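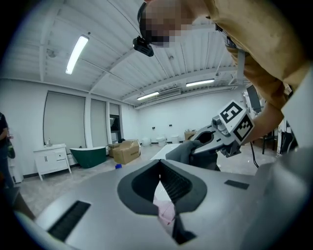 Perla Chávez

Opened 07/06/2020

OK so the Flaron sideboard came Friday and I love the color, love the brass knobs, but the left door will not stay shut! I close it, walk off, and five minutes later it's hanging open again. Adjustable shelf is fine, drawers are fine.

Tried so far: tightened both hinges (the top one took a good half turn), then slid a bit of cardboard under the front left foot. That got me maybe halfway — it swings slower now. My floor slopes a little toward the window, so I know some of this is on me.

Update: took the door off and put it back on. The magnet catch sits a hair too far back, 5 mm by my ruler, and the screw holes aren't slotted so I can't just nudge it forward. Could you mail me a thicker catch plate? I don't want to drill into that veneer if I can help it. Leaving this open till I hear from you.

Recent tickets
Spanos bookcase — shelf pins too loose
Voten nightstand, drawer sticks in July
Viditz hall table: touch-up wax color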